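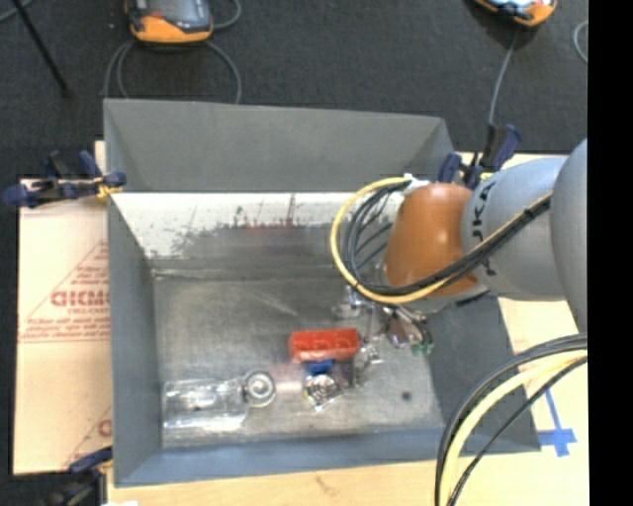

September, bench notes: the grey bin

Started on the bin just after 2. It has been the place where small stuff ends up since before I moved to this side of the workshop, and it was time it got a proper going over. Contents at the moment: the red block, the small blue piece partly under it, the crinkled silver item, the clear glossy one by the end of the red block, and the clear plastic cylinder on its side in the corner. All of it has drifted to one half, which is how it always ends up.

Inside surfaces
The floor is dull and scuffed all over. I don't mind that. What bothers me is the strip along the far side, under the top panel. It's still bright white along the top, then worn to a patchy grey further down, with dark flecks towards the left and faint red streaks near the middle that run into a smear. Verena thinks the red is paint off something that was dropped in. I'd have said marker pen. Haven't tried anything on it yet.

Plan for the strip:
Warm water and washing-up liquid first, soft cloth.
If the red doesn't shift, a dab of the Zareron cleaner on a cotton bud, left for 60 seconds and wiped off.
No scourers. The metal has enough scratches.
Dry it properly, corners too, the folds hold water.

There is also a small dark round spot on the floor of the bin towards the right. Could be a dent, could be dirt, could be an old drip of glue. Check with a fingernail before putting cleaner on it.

Contents
Red block – keep. It goes back in the Otano drawer with the others when we're finished with it. The rounded recesses along the side collect fluff, so brush them out.
Blue piece – keep with the red block, same drawer.
Silver item – ask Sevim. She may want it, otherwise bin it.
Clear glossy item – undecided. Very easy to miss against the metal when the light catches it, and I have nearly tipped it out twice.
Cylinder – keep if there are no cracks. The Coughlan offcuts need something to live in and it looks a fair size for them. Needs a label either way.

Where it stands
The boards under the bin are fine as they are. I would like to leave it where it is, as the light tan makes it easy to spot anything that misses the bin. Things that go over onto the dark floor behind are another matter. I spent around 100 minutes last month looking for a Vosteck washer down there and found it in my shoe.

Sevim asked whether we should line the bottom with felt to stop the clatter. I'm against it for now. Felt holds dust, and with sloping sides it would be a pain to cut. Verena suggested a thin rubber mat, cut short of the corners so it can be lifted out. Will price one up.

To do
Strip and round spot, as above.
Sevim to say yes or no on the silver item.
Measure the bottom for the mat, inside the slopes, both directions.
Label for the cylinder.
Find the lid of the cylinder, if it ever had one.

Left everything in the bin for tonight. If you need the red block before I'm back, take it, but put a note on the bench.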